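Tomar Fruit and Veg Boxes: your questions

How do I sign up?

Fill in the form on the sign-up page or ring the office and ask for Nisha Pandey. We need a name, an address, a phone number and the size of box you want. Your first box will come on the next round for your street.

What sizes do you do?

Small, medium and fruit only. The small box suits one or two people. The medium is meant for a household of four. The fruit box has no vegetables in it at all.

Can I choose what goes in?

No, but you can give us up to 2 things you never want, and we will swap them for something else. Write them on the form or tell us later by email. Potatoes count as one thing, whatever the variety.

When do I have to change or cancel an order?

At least 2 days before delivery. After that the box has been packed and we have to charge for it. You can stop altogether whenever you like and there is no fee.

I'm going on holiday. Can I pause?

Yes. Log in, press Pause and put in the dates. August is busy for this, so please do it online if you can and keep the phone line for people who can't.

Where do you deliver?

Dravley and the villages on the north side of it. Gaurav Rawat drives the town round and Trilok Jaiswal does the villages. If you are not sure whether we reach you, send us your postcode.

What if I'm out?

Tell us a safe place, such as a porch or a neighbour's. We can't be responsible for boxes left in the open at the customer's request.

Do you want the boxes back?

Please. Fold them flat and leave them out for the driver. They can be used several times before they go soft at the corners.

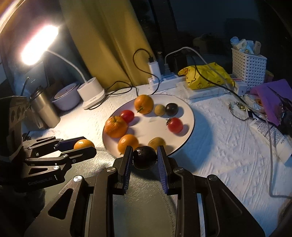

Reading time: 2 minutes

Storing your fruit

Should mandarins go in the fridge?

They will keep for a few days in a bowl. If you won't eat them within 7 days, put them in the bottom drawer of the fridge, out of any plastic bag. Take out any that have gone soft, as mould spreads quickly from one to the next.

My plums are hard. Are they off?

They need a bit longer. Leave them at room temperature, in a paper bag if you are in a hurry, and try one each day. Once they give slightly when pressed, move them to the fridge.

Can I keep bananas with everything else?

Better not. They give off a gas that ripens other fruit, so hang them up or give them their own bowl.

Do I need to wash it all?

Yes, just before eating. Fruit washed and put away damp goes off sooner.

Something in my box was damaged. What now?

Email a photo on the day of delivery. Brijesh Ahuja looks after complaints and will take the item off your next bill.

Who runs Tomar?

Sneha Rawat started it from her garage and still does the buying. We now pack 133 boxes on a full round.

Page last updated 22/10/2018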